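OPERATIONS NEWSLETTER, JULY
Automation: scene review moves to the housekeeping desk

The Nadar site has used mobile units for kitchen reset in the serviced apartments since spring. Until last month, the simulated kitchens used to test each software release were built and checked by the software group in Hurnari. Review has now moved to the housekeeping desk at Nadar. Four members of the reset crew have been trained on the viewer and divide the work between them, two per shift.

The change came out of the release log. Of the 1328 simulated kitchens in the library, a large share had been laid out by people who had never reset an apartment. Counters were too orderly. Items stood upright, well spaced and away from edges, and the planner passed those scenes without trouble. It then stalled on real counters where a cloth was lying against something else or an item had been left balanced on a container. The crew had been reporting these stalls on paper, and the reports were not reaching the people who built the scenes.

Under the new procedure a reviewer opens a scene, looks at it from the default viewpoint, and enters one of three codes: accept, accept with note, or return. Notes are free text, limited to 60 words. Returned scenes go to Hurnari with the note attached and come back under the same number. A reviewer is not expected to know why the planner fails. The question on the form is whether a guest could plausibly have left the kitchen in that state, and what the reviewer would pick up first.

The second part of that question has been the more useful one. Crew members mostly clear from the top down: anything resting on something else goes first, then glass, then cloth, then whatever is left. The planner had been sorting by distance from the unit. Deltex, which supplies the planning software, has added a setting that puts stacked and perched items ahead of near ones. It is on at Nadar and off at the other sites until their scenes have been reviewed.

Effect on the work. Each reviewer spends 45 minutes per shift at the desk, taken from the time previously spent walking to stalled units. The minutes are entered under code SR and paid at the technical rate. Room quotas for reviewers are reduced by the same amount. This was not done in the first week, and the affected timesheets have been corrected. Crew members who have not been trained keep their present duties, and a second training group will be opened after the summer peak.

Two complaints are still open. The viewer is slow on the older desk terminal, and a scene with transparent objects can take long enough to load that reviewers skip it and come back later. Skipped scenes do not show up in the daily count, so the count understates the work. The other complaint concerns the return code. Some reviewers have asked to see what was changed after a return, and at present the form shows only the new version. Nirnine's systems team has both items on its list. No date has been given for either.

Stall reports on paper are still accepted. Please write the apartment number on every sheet, including continuation sheets.
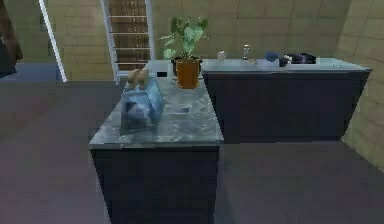

Text: Joelle Smadi | Process Engineering, Nadar

Kitchen layout with marble-topped island, default view. For the clearing order, the entry point is the tan object on the rim of the blue container. The clear cup and bottle on the back counter come next, then the soft blue item and the dark one touching it. The potted plant is a fixed item and stays where it is.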